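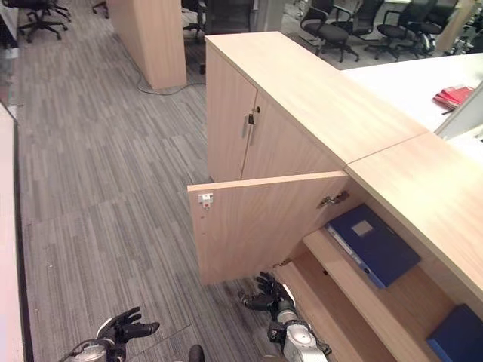
Open Day at the Forkwood Works, Plemus

Saturday, October 9, 2021

Forkwood makes office storage: cabinets, counters, shelving and not much else. Twice a year the company opens its building in Plemus to anyone who signs up, and I went because our own office has to replace a wall of filing cabinets before the end of November. The visit is free and takes most of a morning. The group was larger than I expected and we were split in two at the door. My half started in the furnished rooms and did the shop floor afterward.

The furnished rooms

These are set up as working offices, with carpet on the floor and paper in the cupboards. The range I had come for is called Janelance. It comes in a pale beige wood grain, and the cabinets run low enough that the tops can be used as a counter. Where one top meets the next there is a thin joint line. I ran a thumbnail over several and could feel most of them, though none caught. Anyone who plans to write on the counter should put the joint somewhere else, and the planning desk will move it if asked.

The upper doors lock with a small metal lock set near the top, beside the seam where two doors meet. Keys are left in the locks for visitors to try. The ones I tried turned easily. I asked whether one key could be made to fit a whole row, and the answer was yes, at extra cost, if it is ordered at the same time as the cabinets.

The lower doors interested me more, as this is where our current cabinets fail. The hinges are metal and the inside face of the door has the same wood grain as the outside. There is a small white latch plate on the edge of the door, and on the one I looked at there were a few small screw holes below it. I would have liked to see those covered. A guide told me caps can be supplied.

Inside there is a wooden shelf with a compartment underneath. Dark blue binders had been put in, and the one on the shelf was lying flat, with its label window facing up. We store ours upright at work, and I spent some time trying to judge the height. I had brought a tape measure and wrote the figures on the back of the visitor sheet, which I recommend doing, as the printed catalog gives outside dimensions only.

One drawback: a lower door that is open takes up floor. In a narrow room with people walking past, that will be a nuisance. Forkwood sells a sliding version, but it was not on display.

The shop floor

We were given ear protection and kept behind a yellow line. Panels come in already faced and are cut on two saws, then edged, drilled and stacked on carts. The edging machine was the best part of the tour. It was running short pieces that day and we stood there long enough to see a full cart done. The guide said the line turns out nearly 1000 doors in a normal week. The hinge fitting is still done at benches, by hand, with a jig.

After that came the test area, a small room with a rack that opens and closes doors over and over. It was switched off for the visit, so we heard about it but did not see it run. Shelves are loaded with 90 pounds and left over a weekend. I asked what counts as a fail and got a long answer about sag that I did not write down.

The Barbier room

The last stop was a side room given over to Barbier, the older line that Janelance replaced. Forkwood still makes parts for it. If you have Barbier cabinets with worn locks, you can bring in the lock number and they will look it up. Two people in my group did this and both left with a parts form. The finish is darker and the doors are heavier. I prefer the look of it, but it is no longer sold new.

Practical notes

Parking is on the street behind the building and was full by the time we started. Wear closed shoes or you will be left out of the shop floor part. Coffee was provided — no food. The tour is limited to 60 people, and booking is through the front office by phone. There is a step at the side entrance, and the ramp is around the front.

I came away with a quote for one wall in Janelance, hinged doors below, locks above. Delivery is quoted at six weeks.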